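Visit report: Kinisier lab, Pekthorpe, 21st October

Lorkia sent me to look at the control stack, so I spent most of the visit behind Remo Haslinger's monitor. His group runs a pick-and-place policy on a single arm over a toy kitchen. The planner, Kiani, takes a typed goal and returns a short list of sub-goals; a separate controller turns each one into gripper poses.

The logging impressed me more than the policy. Every attempt writes poses, commands and the planner's output to one file, with one clock. They have 964 attempts stored from June onwards, and 168 of those are tagged by hand with a failure cause.
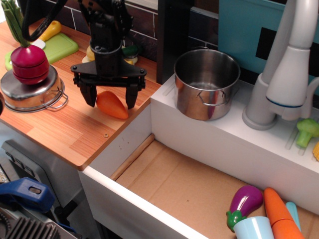
Most of the tagged failures come from grasp height. The old release closed the fingers on a fixed offset from the detected surface, which suits a block and does badly with anything tapered. The new one re-estimates the object's axis before the final descent — at the cost of four extra inference calls per grasp. Haslinger would like that down to one.

Replay is done with a command-line tool. It steps through a log and shows where the planner changed its mind, though scrubbing backwards is slow and the plots have no units. 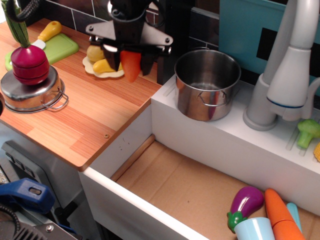

Toy carrot held in the gripper, with the sink to the right.

I asked for the log schema and was given it. The replay tool is not released yet.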